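3.2 Loose letters and early spelling

Most of what we know about early spelling comes from pencil tasks. Child hears a word, writes it down, gets scored. Fine for seven-year-olds. For younger kids the hand gets in the way – they know the letter but can't form it, or they form it backwards and the scorer marks it wrong. So we dropped the pencil and used letter blocks on a tabletop (Figure 1). Same words, same order, no writing.

Words came from the Elletti list, short version. All one syllable, all picturable. We left out anything with a double letter, as earlier work on the list showed doubles get treated as a mistake by a lot of beginners and pulled apart. Sessions ran in the morning, before snack, at the Zalley and Allel preschool sites. One adult sat beside the child and said the word twice, no stretching of sounds, no mouthing.

Figure 1. Alphabet blocks on a wooden tabletop.

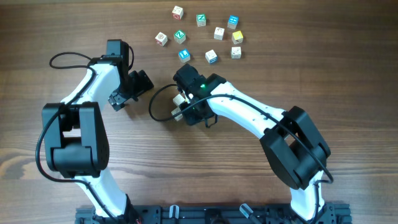
Bodnár objected at this point that a block isn't a neutral letter. A child who picks up a block can turn it, look at the other sides, change her mind, and all of that is help that pencil and paper don't give. So a higher score with blocks might mean more chances to recognize the letter, and say little about spelling.

We take the point. Recognizing is easier than recalling, that's old news. But the pattern of errors matters here more then the score. If blocks only made the task easier, errors should shrink evenly across the word. They didn't. First letters hardly changed between the block and pencil versions. Last letters improved a bit. The middle vowel is where the gap opened up, and it opened in both sites. Children who wrote "bd" for "bed" with a pencil would often leave a space between the two consonant blocks, then go looking for something to put in it. Wrong vowel a lot of the time. But a vowel.

We read this as evidence that the sound is heard and the slot is there, before the child can name what belongs in it. The pencil task scores that child the same as one who never heard the vowel at all. Total responses across both versions came to 3069, after dropping the June make-up sessions, where the word order had been mixed up by us.

Color and picture cues are a seperate worry. Block sets sold for home use often put the same color on the same letter, and a child may learn "the green one" well before the letter name. We checked for this with a plain set at the Allel site only. Small effect, first letters only, see Section 4.

Figure 2. Colored alphabet blocks, including two showing a green face with the letter Z.

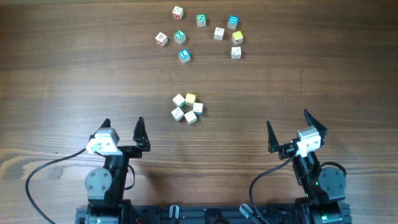 Does it matter which letters are left over once the word is built? For our scoring it doesn't, leftovers were ignored. It may matter for the child, though. A bigger pool means a longer search, and some children lose the word while hunting and end up spelling something near it. We kept the pool at 14 letters for every word, vowels always included. Whether a smaller pool would lift the middle vowel further is open.

One more thing on scoring. Flipped or sideways letters were counted as correct, in line with what we did for reversed letters on paper. Order was read left to right from the child's seat. Where a child built the word right to left, 2 raters had to agree on the intended order, otherwise the item was dropped.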